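# Is the Kolleck hand-held gripper kit worth it for recording at home?

**marigold_bench**

Hello everyone, and thank you in advance for reading all this, because I do tend to go on. I've been doing small freelance jobs recording household tasks for a robot learning group, and up to now I've used their loaner gripper. It goes back in August. I'd like to keep taking the work, so I'm looking at buying one of my own, and the one that keeps coming up in my price range is the Kolleck kit with the two padded fingers and the wide camera on top. The shop I found, Joltonano, has it for 1,170 with one set of pads. The version with the spare pads and the hard case is 1,997, and that is a big jump for me!

My tasks are very plain. Pick up a box, put it in a bin, straighten the things on a table, that sort of stuff. A session is usually 30 takes and I do them in my own living room, in the evening mostly, with the lamps on.

What I'd love to know from people who have lived with one:

- Do the soft pads hold up, or will I be buying replacements every month?
- Can it pick up flat little boxes off a smooth table? The loaner is hopeless at this and I end up nudging things to the rim.
- Is the bigger bundle worth the money if I only work a few evenings a week?

I've also seen the Puna kit mentioned, but only in old threads, and I can't tell if they still sell it.

**tobyw**

get the cheap one. pads are pads. puna is gone i think, their shop page has been blank for ages

**Hernán Cáceres**

Welcome, marigold! I've had my Kolleck since last winter and I use it most evenings after the kids are in bed, so I'm happy to share what I've learned, with the warning that I am one person with one unit and a fairly patient family.

The pads first. Mine lasted 14 weeks before I noticed things sliding, and even then it was only with slick plastic. I wipe them with a damp cloth after every session and let them dry flat, and I never leave the fingers squeezed shut in the bag (I did that once and got a crease across one pad that never came out). If you look after them like that I don't think you'll be buying new ones every month. A spare set on its own costs far less than the difference between the two bundles, so I would start with the basic one and order pads when you need them. The hard case is lovely, I won't pretend otherwise, but a padded camera bag has done me fine.

Now the flat boxes, and I have opinions! A smooth tabletop gives you very little to work against, so the approach matters more than the grip. I line the fingers up with one pad on either side of the short end of the box, keep the tool low, and come forward slowly before I squeeze. If you come in from high up you tend to pinch the top edges and the box squirts away. Turn the box so that its long side runs away from you. It took me a couple of evenings to stop rushing that last inch, and my takes got a lot cleaner once I did.

My usual practice piece is a little soap box on a glass-topped table. It's light, it's the right width, and it doesn't matter if I drop it.
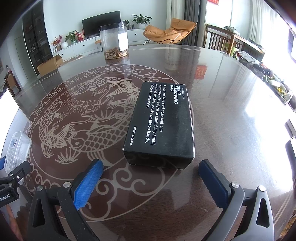

*Lining up on the odor bar box, fingers low and the gap right in front of it.*

You'll notice how much of the room the wide lens takes in. For me that was the real surprise of the kit. You see the TV, the plants, the windows, all of it bending away behind the table, so check with your group about what they allow in the background, and put away mail or family photos before you start. Glass also throws reflections back at you. Since you work with lamps on, I'd try moving the lamp off to one side and doing a short test before you commit to a whole session. A plain cloth helps too, if the task sheet lets you use one.

Two grumbles, to be fair to your wallet. The handle is on the thick side and my wife, who has small hands, gets tired of it quickly. And the screws on the fingers want a check now and then. I go over mine before each batch with the little driver that came in the box. Don't crank them down hard, just snug.

I had a good email exchange with the support desk when my trigger got sticky, and they sent a new spring without any fuss. If you order, ask Joltonano whether the price includes the calibration card. Mine was missing, and it took a while to get one.

**marigold_bench**

Hernán, this is so kind, thank you! I tried your low and slow approach with the loaner tonight and got a tea box on the second go. I have small hands as well, so I'm going to ask if El Idrissi, the repair shop near me, has a Kolleck I can hold before I pay for anything. Basic bundle it is, if the handle suits me. I'll come back and add a note once I've tried it.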